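2018년 6월 5일 화요일

노란 통은 아직도 정체가 불분명하다. 겨자라고 믿고 산 건 아니고, 그냥 노란색이니까 겨자겠거니 하는 분위기가 집안에 퍼진 지 오래다. 라벨은 없다. 언제 떨어졌는지도 모르고, 애초에 붙어 있었는지도 모르겠다. 짜서 맛을 보면 끝날 일인데 그걸 안 하고 석 달을 버텼으니 나도 참 대단한 사람이다.

오늘은 상 차리는 법을 바꿔 보기로 한 날이었다. 바꾼다고 해 봐야 식탁에 갈색 종이를 까는 게 전부다. 토이보 에스콜라 씨네 집에서 저녁을 얻어먹었을 때 본 방식인데, 접시 사이로 뭘 흘려도 주인이 눈 하나 깜짝 안 하는 게 몹시 부러웠다. 다 먹고 나서 그대로 둘둘 말아 버리더라. 행주를 빨지 않는 삶이라니. 그날 집에 오는 길에 Prendach에서 제일 큰 종이를 한 롤 샀다. 18미터짜리. 계산대 직원이 이사하시냐고 물었고, 나는 밥 먹으려고요, 라고 대답했다.

막상 깔아 보니 큰 줄 알았던 종이가 식탁을 다 덮지는 못했다. 양옆과 앞쪽 가장자리로 흰 상판이 남는데, 하필 사람이 흘리는 곳은 대개 그 가장자리다. 두 장을 겹쳐 붙일까 하다가 테이프 찾는 일이 더 귀찮아서 그만뒀다. 액자 같다고 우기면 액자 같기도 하다. 흰 테두리에 갈색 그림, 제목은 '저녁밥'.

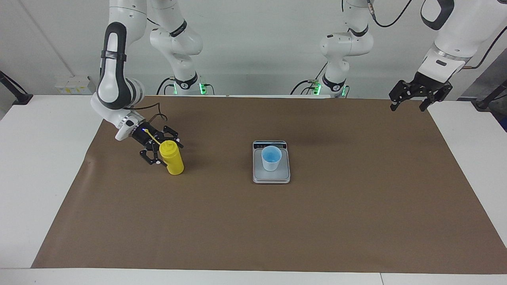

문제는 소스를 어디에 두느냐였다. 가운데 두면 양쪽에서 팔을 뻗다가 소매에 묻고, 끝에 두면 꼭 반대쪽 끝에 앉은 사람이 찾는다. 나는 가운데에서 약간 왼쪽이 좋다고 본다. 이유는 내가 왼쪽에 앉기 때문이다. 동생은 이걸 독재라고 불렀다. 설거지를 하는 사람이 헌법을 쓰는 법이라고 해 줬더니, 종이를 깔면 설거지가 줄어드니까 내 권한도 줄어야 한단다. 법대를 보내는 게 아니었다.

그 와중에 동생은 종이 위에 연필로 동그라미까지 그리자고 했다. 컵 자리, 접시 자리, 노란 통 자리. 먹고 나면 버릴 종이에 매번 도면을 그리자는 소리다. 그럴 정성이면 통에 이름표나 하나 써 붙이면 될 텐데, 그 말을 꺼내면 내가 쓰게 될 게 뻔해서 가만히 있었다.

저녁은 소시지와 감자. 감자는 70분이나 구웠는데 속은 여전히 고집을 부렸다. Fandden 오븐은 설명서가 시키는 대로 하면 꼭 이런다. 지난 8월에 산 뒤로 한 번도 시간을 맞춰 준 적이 없다. 다음에는 얇게 썰어야지, 라고 매번 여기 적는데 일기장이 감자를 썰어 주지는 않는다.

그리고 드디어 노란 통을 짰다. 주둥이가 가늘어서 나오기까지 한참 걸렸고, 둘 다 숨을 죽이고 지켜봤다. 겨자였다. 석 달을 끈 것치고는 싱거운 결말이라 동생은 대놓고 실망했다. 뭘 기대했느냐고 물으니 적어도 망고 소스쯤은 될 줄 알았단다. 소시지에 망고를 뿌릴 생각이었다면 겨자인 게 다행이다.

종이 값을 따져 보니 한 끼에 대략 32센트. 행주를 빠는 쪽이 물론 싸다. 그래도 다 먹고 끝에서부터 돌돌 말아 올릴 때의 기분은 꽤 그럴듯했다. 포크 하나가 같이 말려 들어간 건 쓰레기봉투를 묶고 나서야 알았다. 봉투를 다시 풀어 뒤졌고, 손이 겨자투성이가 됐고, 결국 행주를 빨았다.

내일은 국수. 국물 있는 걸 종이 위에서 먹어도 되는지 토이보 씨에게 물어볼 것. 쓰레기봉투도 사 올 것.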